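The Snack Box 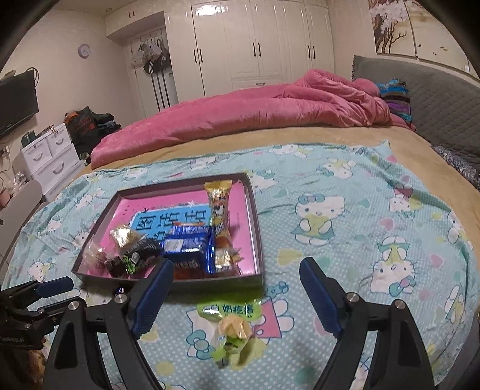

Run 19, the green packet, on my sister's blanket.

Tudor Cârstea said the judges at Jellham would never look past the candy, and I told him the candy was the whole point. We'd been on the phone for an hour by then. Orkis, our club, had three members left that summer, and one of them was Tudor's cousin, who mostly ate the test objects.

The task was called Packing. You taught the gripper to pick up whatever was lying around and put it in a box, and the more different things it could handle, the more points you got. Everyone else was doing blocks. I know this because the Nimden kids posted their blocks online every night, 100 of them, all the same size, like they were proud of it (they were, and they beat us the year before, so fine).

I wanted snacks. Snacks slide and crinkle, and the gold ones catch the light and make the software see things. So I raided the kitchen, lined the bottom of a shallow box with something pink, and set up on the bed. The cat blanket was my sister's, and she lent it to me on the condition that I named the run after her if it won.

"What's the green one?" Tudor asked when I sent him the picture.

"Milk curd. Grandma buys them."

"Are they good?"

"They're chewy. Stop thinking about food and tell me if I should come at it from the top."

He thought I should. I thought the sides – the packet had that flat green top and I figured the pads would slip right off it. We argued long enough that my grandmother came in, looked at the two grippers and the blanket, and asked if I was planning to sleep in here tonight or if the robots were.

I did it both ways. I did it so many times that the file counter said 1529 and my wrists felt like noodles. Some time after dinner I got the sides to work four times in a row, and I yelled so loud that my sister banged on the wall.

Then I called Tudor back, and his cousin picked up with his mouth full.

"Brouwer moved the deadline," he said. "It's midnight now. Didn't you get the email?"

It was 11:19. I put the phone on the pillow, plugged in the cable and started uploading, and while the bar crawled along I opened the green packet and ate it.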